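Notebook, September, started 9.40 am

Descaler trial, second go. Coker sent the new sachets last week and the leaflet says one sachet clears a kettle element in 17 minutes. I have my doubts. The leaflet also says "no odour", and I had the window open before the first one was fully stirred in.

What I am trying to settle is whether the Coker powder does anything that plain citric acid doesn't. It costs a good deal more and the ingredients panel lists citric acid first. The rest is a dye and something they call a surface brightener. I asked Haverford, who sell it on, what the brightener was and got the same leaflet back.

Method as last time. Test pieces are the offcuts of heating plate from the Doson urns, all furred up on the same tap water. Weigh, soak, rinse, dry in the warm cupboard until the weight stops moving, weigh again. Two pieces in Coker, two in citric at the same strength by weight, two in water only. Last time I left out the water-only pair and then had no answer when asked how much scale simply fell off in the rinsing. Fair question, and it annoyed me for a day.

10.15. All in. The Coker beakers went faintly pink, so that's the dye earning its keep. Both acids fizzed. If anything the citric fizzed harder, but fizz is a poor guide and I'm not writing it down as a result.

10.32. Seventeen minutes up. Coker pieces still had scale in the corners and along the crimped edge. Flat faces fairly clean. Citric pieces looked the same to me. Put all of them back in, as the leaflet allows "a further treatment for heavy deposits", a phrase that lets them off anything.
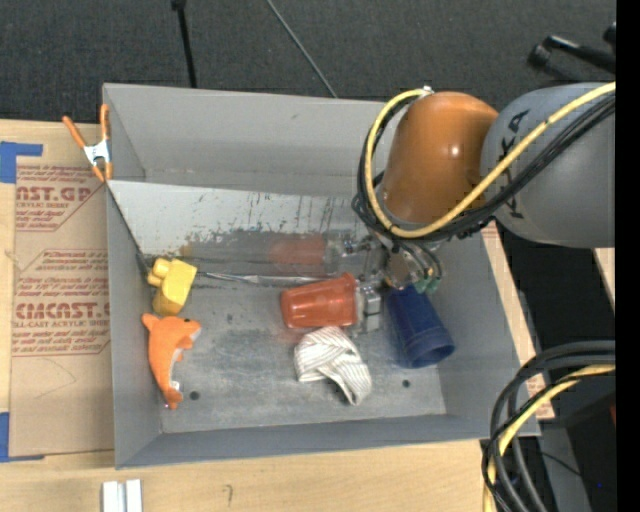
Brightener claim next, and this is where I expect an argument. "Restores the original finish" can't be right for a piece that has lost metal. Scale comes off, scratches stay. A grey metal bin with pale scratches and cloudy patches on its floor is a good case of two faults that get lumped together: an acid might shift the cloudiness, if it is mineral and not wear, but a scratch will be there whatever you pour on it. Half of the praise on the Haverford page seems to me to come from people who had cloudy and called it scratched. So before any brightener test I want each piece marked up beforehand as cloudy, scratched or both, and by someone who doesn't know which beaker it's going into.

11.20. Out, rinsed, into the cupboard. One of the water-only pieces shed a flake in the rinse and I caught most of it in the filter paper. Kept the paper with the piece.

2.05 pm. Dry weights. Loss in mg, two pieces each:
Coker: 138 and 131
Citric: 134 and 140
Water only: 6 and 19 (the 19 is the flaker)

So no difference I'd put my name to. With two pieces each it can't rule out a small one either, and I'd want more before telling anyone to stop buying it. But the leaflet promises "up to three times faster" and there is no sign of that. Three times faster than what, it doesn't say. Vinegar, I suspect, and weak vinegar.

The Neladier report gets quoted at me whenever this comes up. I went back and read it properly over lunch. They claim 2,683 treatments, which sounds like plenty until you find that those were customer returns cards, with no weighing and no comparison. People who bother to post a card are mostly pleased or furious. I wouldn't use it for anything.

Things wrong with today:
- Beakers not stirred evenly. I gave the Coker pair an extra turn without meaning to.
- Didn't check bath temperature after the first soak. Kettle water at the start, no idea by the end.
- Balance drifted by 2 mg over the morning. Small beside the losses, large beside the gap I'm looking for.

To do: cut more plate, same urn if there's any left. Ask Coker straight out what the three times refers to. Try the citric at half strength – if that does the job in the same time then the whole question of sachets gets a bit silly.

Pink beakers need a second wash, the dye has left a ring.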